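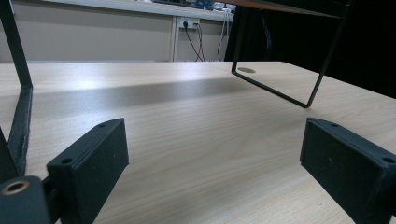
Gripper view, fingers open, near the feet of the wire stand.

Mestetel Tabletop Demos – README

Mestetel is a set of hand-shown tabletop tasks recorded with the Corier, our hand-held gripper. A person holds the gripper, does the chore, and the camera on the tool records what the fingers were up to. The robot gets to learn from this later, including the part where the person forgets which way the lid turns.

What's in it

601 episodes, all short. Most are pick, move and put down, done near the wire stand or beside it. Each episode folder holds the video, the gripper width over time, the tool pose, and a text file with the task in one plain sentence. Tâm Lưu wrote the sentences. Keisha Ferreira took out the adjectives.

How to record more

Calibrate the width first: fingers fully closed, then fully open, then leave them alone for two seconds. Start with the gripper low and open. Do the task at the speed of someone who has done it before and has somewhere to be. Stop with the fingers open again and clear of the object.

Please don't wave at the camera. The policy learned to wave in April.

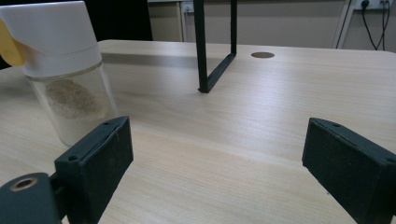 Shaker at upper left, gripper open, nothing between the fingers.

Known problems

The stand legs are thin and black and so are a good many shadows. Tracking usually copes. When it doesn't, the pose jumps sideways and the episode is marked "drift" in the index. Some 50 episodes carry that mark. We kept them for people who enjoy that sort of thing.

Clear containers are hard on the depth estimate. Treat depth on anything see-through as a rumor.

The grommet hole in the table is a fine landmark and a poor place to put small objects. Định Lâm has a longer note on this in the docs folder, written in a bad mood.

Splits

Train and test are divided by operator. Stanisława Tokarz is the whole test set. She is left-handed and quick, and every model so far has found her upsetting.

Loading

Use the Cao loader, version 2 or later. Older versions read the gripper width backward, so the robot opens its hand with great confidence at the moment it should close it.

Questions and bad episodes go to Phong Nông. Include the episode number. "The one with the shaker" is not an episode number.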